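Section 4. Running the Open Day Demo

I wrote this section after our second open day at Ultport, when I had the Prelisura arm on the bench from mid-morning until the doors closed and more people at my elbow than I'd planned for. If you've done the basic setup in Section 3, you already know how to power up the arm and load a job. What follows is what I do differently when visitors are in the room.

The demo is the workstation job: the arm reaches into an opened computer and goes for a blue latch. It's a great one to show because everybody has seen a computer and hardly anybody has seen a robot poke around inside one!

4.1 Before the doors open

1. Get the bench ready the night before if you can. I leave it until morning every time and I regret it every time.

2. Unplug the workstation completely and put the power cord in a drawer. The job doesn't need the computer running.

3. Open the chassis and lay it on the mat with its marked corner against the corner stop. If the mat has crept, fix the mat first and then the computer.

4. Load the job called Husar 23 from the Lurkent panel. There's an older one called Husar 47 sitting right next to it in the list. It was written for a different fixture, so leave it alone.

5. Set the speed to Visitor. The regular speed looks impressive but people miss the good part, and then they ask you to run it again anyway.

6. Run the whole job once with the gripper raised (press Lift, then Dry Run). Keep your hand on the stop button the whole way through.

Caution: Dry Run does not turn off the arm motors. It moves for real, so treat it like a live run.

4.2 Lining up the wrist view

Put the wrist view on the big screen. I used to leave it on my little laptop and everybody crowded in behind me, which was cozy but not very safe.

7. Jog the arm over the chassis in small steps until the fingers are in front of the gray plastic plate. The computer will look sideways on the screen, and that's fine. Don't turn the picture to make it nicer for the audience, or your jog buttons won't match what you see (ask me how I know).

8. Find your landmarks. I go by the blue latch handle in its long slot near the top of the plate, then the square opening with the white interior below it. If you've got both of those, and the perforated metal bracket is over on the right, you're pretty much there. 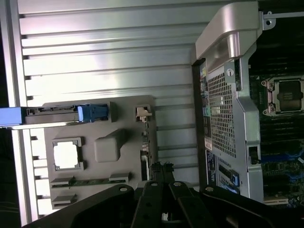
9. Check the fingers against the gray plate and not against the ribbed metal panel. The ribs catch the overhead lights and the glare makes it hard to judge distance. If it's bad, switch off the lamp nearest the bench.

10. Press Save Start. The panel beeps twice. One beep means it didn't save, so press it again.

Note: There's more than one blue part in this computer. The lower part of the bracket has a blue tab latch too, and it's easy to mix them up when you're talking and jogging at the same time.

4.3 With visitors in the room

11. Ask everyone to stand behind the yellow tape. Kids go in front so they can see, still behind the tape.

12. Say out loud that you're about to start, wait a second, then press Run.

13. Talk during the slow approach and be quiet for the reach. People really do hold their breath, it's my favorite bit of the day.

14. Let visitors try the jog buttons only with the gripper raised and the limit set to Small. One person at a time, and you keep the stop button.

Caution: Keep lanyards, scarves and loose sleeves away from the arm. That goes for you too, especially if they've given you a badge on a string.

We had over 71 people come by in February, and the questions were mostly the same ones. How strong is it? Does it know what it's looking at? What happens if it misses? For that last one, I press the stop button and show them. It's a better answer than anything I could say.

4.4 If the arm stops by itself

15. Read the code on the panel before touching anything. Code 893 means the fingers met something earlier than the job expected.

16. Press Lift and wait for the gripper to come all the way up. Then check that the chassis is still against the corner stop.

17. Go back to step 7 and save the start position again. Don't just press Run and hope.

If you get the same code twice in a row, switch off the arm and call it a break. Visitors are very understanding when there are cookies.

For packing up, see Section 5. The fixture goes back in its own crate, with the stop screws in the small bag taped inside the lid.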